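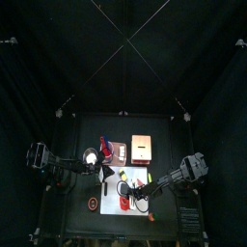
I promised a few of you that I'd write down how I look after the two-armed cell, and then January got away from me, as it does. So I've made a large pot of tea and I'm going to do it properly, or at least at length, which is the way I do most things.

We call the cell Wundeck. I inherited the name along with the key and a ring binder, and I've never found out who chose it. It has been at the workshop in Gelach longer than I have, it has two arms facing one another across a black table, and it does small tabletop jobs all day long: picking things up, putting them in other things, moving them along a bit. Most of my work on it is cleaning and tightening. I'm sorry if you were hoping for something cleverer! I had visions of oscilloscopes when I started, and what I mostly carry is a hex key and a soft brush.

I begin with the cloth. The whole enclosure is lined in black and black fabric shows every crumb of fluff in the building, so I go over the walls with a lint roller, top to bottom, with the arms powered down and the switch locked off. That last part matters more than anything else in this post, so please don't skim it. The key comes out and goes in my pocket, and it stays in my pocket until I've got my head and both elbows back outside. I once left it on the bench and came back to find Sumaiya Talukder standing guard over it with her arms folded, and I have not done it since.

While I'm up there I look at the two wires that cross under the ceiling. I run a finger along each one and look at the brackets where the sides meet the top. If a bracket has crept, I make a pencil mark before I touch it, then nudge it back and do it up again. The pencil mark was Rutilio Tovar's idea (he is full of pencil marks, his own garage looks like a sewing pattern) and it has saved me a lot of guessing. The fittings along the back of the table get the same treatment, and I check the front corners too, though I have to get down on the floor for those and I make a noise like an old gate.

Then the arms. I do the left one first, for no better reason than that I'm left-handed and it's where my hand goes. There are nine screws on my list for each arm, from the base up to the housing at the end, and I touch every one with the key. I don't heave on them. If one turns, I write it down, and if the same one has turned two visits running I take it out, clean the thread and put it back with a dab of thread lock. Last winter the same screw near the left gripper kept backing itself out and I blamed the screw for weeks, and changed it, and changed it again, and all the while it was the hole that was worn. We fitted an insert in the end. I felt rather foolish, but the arm stopped chattering at full reach and I've become much more patient with screws.

Cables are where I spend the most time. An arm like this is always bending in the same few places, so I unclip the run, feel along it slowly with my thumb and finger, and bend it gently at each joint while I look for cracking. You can often feel a bad spot before you can see it, a sort of soft patch, like a bruise on an apple. When I clip it all back I move the arm by hand through everything it can do and watch the slack. Too little and it tugs at the connector. Too much and it droops down among the objects and gets caught up with whatever is on the table, and then the next morning somebody sends me a message with a lot of capital letters in it.

After that comes the part I enjoy, putting the table back. The paper goes down flat in the middle, the bits and pieces go round it, and we run a slow test at a crawl before anyone is allowed to ask for full speed. I have the test set up as number 848 in the binder, a number I now know better than my own phone's, and it takes 40 minutes if nothing complains. Both arms come in over the table, stop, open, close, back out a little and go on to the next position. I sit next to the emergency stop with a biscuit and listen. I do think listening is underrated. A healthy joint has a nice even hum and a dry one sounds a bit like someone walking on sugar.

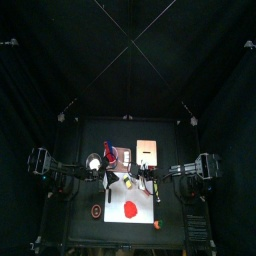
Both arms in over the table, with the sponge lying between the grippers and the little carrot at the corner of the paper.

I'm fond of that carrot. We have a whole drawer of things for the table, and people are forever bringing in more, but the soft ones and the awkward ones are what show up a tired gripper. A sponge squashes, so a weak grip will still get hold of it and you learn very little. A marker is narrow and slides about, and if the two fingers aren't meeting squarely you find out straight away. So after the slow test I always try a marker in each gripper, and if either one comes up crooked I stop and square the fingers with a bit of card between them. It takes five minutes, less if you haven't mislaid the card.

A few things I've been asked in the comments, while I'm here. Yes, I wipe the finger pads, with a barely damp cloth and nothing stronger. I tried a citrus cleaner once and they went slippery and smelt like a cake shop for a fortnight. No, I don't oil anything the handbook doesn't mention. And I do the full round after roughly 60 hours of running, though if there's been a lot of paper on the table I'll sneak in early with the brush, as the dust gets under the base covers and sits there.

Whoever asked about the lamps: I write down which are lit before I switch off and again when I've switched back on, and compare the two. If they differ I go and find Sumaiya, who has the other half of the binder.

I still haven't sorted out the right arm's cable clip to my satisfaction. It holds, but it needs a wiggle to seat, and I don't like anything that needs a wiggle. Rutilio has offered to print me a new one with a deeper lip, and I've said yes please, and he's coming over with three versions for us to try. I'll post the measurements when we've settled on one, and in the meantime if you've got a cell with a similar clip and you've found a better way of doing it, do leave me a note underneath.

We use cookies to remember your settings and to count visits to this blog. By continuing to read you agree to their use. Accept | Manage preferences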